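The Root Vegetable Problem

So I went to Nasr for onions. One thing! I had the tote bag folded in my coat pocket and I was going to be in and out before the rain started, and then I turned the corner into produce and you can guess how the rest of this post goes.

If you've been reading for a while you know I have a weakness for a nice vegetable display. My kitchen here is tiny (one drawer that sticks, one shelf above the stove, a crisper the size of a shoebox) and I still shop like I'm feeding a boarding house. Yasmine Tahiri, who shared an apartment with me for two years, used to open the fridge and just sigh. She once found a whole cabbage behind the milk that I had no memory of buying.

But February is long, you know? By now I'm bored to tears of pasta with stuff from a jar, and anything with leaves still on it looks like a party to me.
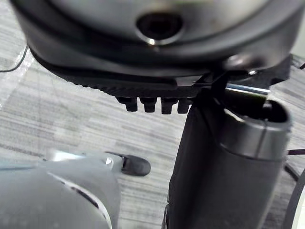 Anyway, carrots. I will always pay a bit extra for the ones with tops because you get two things for the price of one and a little. The greens go limp fast, so cut them off the minute you get home and stand them in a glass of water, or wrap them in a damp paper towel if you don't have the counter space (I do not have the counter space). Then they get blitzed with garlic, lemon, oil and whatever nuts are hanging around. My friend Mahlet Abdella puts a green chili in hers and it's better than mine, which I have told her exactly once.

The roots I roast. Hot oven, 15 minutes, shake the tray, then keep going until the edges look a little too dark. Salt at the end. I used to peel them and now I just scrub them, and I have never had a complaint.

Napa cabbage is the other one I can't leave alone. It's such a forgiving thing to have in the house! Half of it goes into soup, a quarter gets shredded for a slaw with rice vinegar, and the last bit sits there until I fry it with an egg at eleven at night. It keeps for ages too, as long as you pull leaves off the outside and leave the rest whole. Put it in the basket last, on top, if you're also getting potatoes. Farzana Gondal taught me that the hard way after I dumped five pounds of russets on hers.
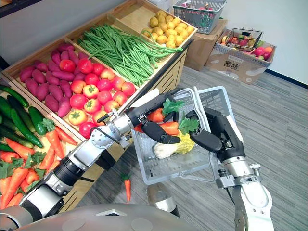
Carrots and a napa cabbage in the basket, with the tomatoes and sweet potatoes still to be resisted.

I love a wooden crate display more than I can explain. Everything looks like it costs more and tastes better. The green beans got me thinking about the long slow kind my aunt Naima makes, cooked in tomato and olive oil until they completely give up, which is not at all how the magazines tell you to do beans. You need a lot of oil. More than that. She serves them at room temperature with bread and gets annoyed if anybody asks for a fork.
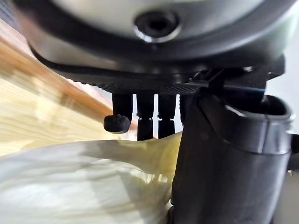
Then there's the small potato question. I boil little yellow ones in very salty water, squash them with the bottom of a mug, and roast them until they're crunchy. They're good with yogurt and dill, or with the carrot top sauce if there's any left, and there usually isn't. Sweet potatoes I just bake whole with a piece of foil underneath, since I learned about the syrup dripping at the expense of my oven floor.

A few of you asked about storage after my last post, so quickly: potatoes and onions live apart in my place now. I keep the potatoes in a paper bag under the sink and the onions in a bowl by the window. Tomatoes stay out of the fridge until they're properly ripe. Cucumbers go in the door, where I can see them, or they turn to soup in the back. Essam Radwan wrote in to say he keeps his carrots in a box of damp sand in the garage, and Essam, I am very jealous of your garage.

Dinner tonight is going to be the soup: cabbage, white beans, a parmesan rind I've been saving, lots of black pepper. I'll write up the real recipe next time, once I've measured something. You start it by softening two onions in butter, low and slow, and don't rush that part.

I forgot the onions, by the way. Going back out now before they close.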